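## 4. Setting Up the Block Station

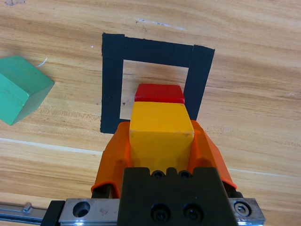 *Fig. 4-1. Yellow block held on the near side of the red block; red block on the tabletop inside the tape.*

This section covers laying out the taped square, preparing the blocks and running the first placement round. Read section 3 (table height and lighting) before starting. Allow 40 minutes for a first set-up. Later set-ups on the same table are much shorter.

### 4.1 What you need

- Liltska block set, part no. 2054
- Black cloth tape, wide
- Steel ruler and a square
- Soft pencil
- Dry lint-free cloth
- Station log sheet (Appendix B)

The blocks are wooden, with painted faces. The Løken set has the same outside dimensions and may be used in its place, but do not mix the two sets on one table – the paint reflects light differently.

### 4.2 Laying out the square

1. Clear the tabletop and wipe it with the dry cloth. Do not use spray polish. Tape applied over polish lifts at the corners.
2. Mark the four inside corners in pencil. Check them with the square, then measure both diagonals. They must match.
3. Lay the first strip along the far side. Let it run past the pencil marks at both ends.
4. Lay the two side strips, pressing down from the far corner toward the near one.
5. Close the square with the near strip.
6. Trim the outside ends. Cut with scissors before the tape is fully pressed down, never with a knife on the tabletop.
7. Rub all four strips flat with the edge of the ruler, held in a fold of cloth.

**Note:** The inside edge of the tape is the boundary. The tape itself counts as outside. A block resting partly on the tape is logged as "edge".

**Caution:** Do not stretch the tape while laying it. Stretched tape creeps back over the following day and the square will no longer be true.

### 4.3 Preparing the blocks

1. Wipe each block on all faces.
2. Inspect the corners. Slightly rounded edges are normal. Set aside any block with a raised splinter or a chip that changes how it sits.
3. Small dark specks in the paint may be ignored if they cannot be felt with a fingernail.
4. Set each block on the table and press lightly on opposite corners. A block that rocks must be replaced.

### 4.4 First placement round

1. Place the red block flat inside the square, clear of the tape on all sides. This is the reference block. It stays in position for the whole round.
2. Bring the yellow block toward the square from the near side.
3. Lower the yellow block until its bottom face is fully supported, then release. Do not push it into position after release.
4. Log the result as "in", "edge" or "out". If the red block has moved, add the letter M.
5. Return the yellow block to the start position and repeat. One round is 10 placements.

**Note:** If the red block is moved, finish the placement, log it, then reset the red block before the next one. Do not restart the round.

### 4.5 Care and storage

Replace the tape after 1000 placements, or sooner if an edge has begun to curl. Pull old tape off slowly at a low angle. Residue comes off with a rubber eraser; solvents will dull the tabletop.

Store the blocks in the Tretetti tray, painted faces not touching. Keep the tray away from radiators – in February the rear shelf at Grerunton gets warm enough to soften the paint.

Replacement blocks are issued on Tuesday mornings. Send the part number and the color required to Chelsea Rowbotham, and return the damaged block with the request.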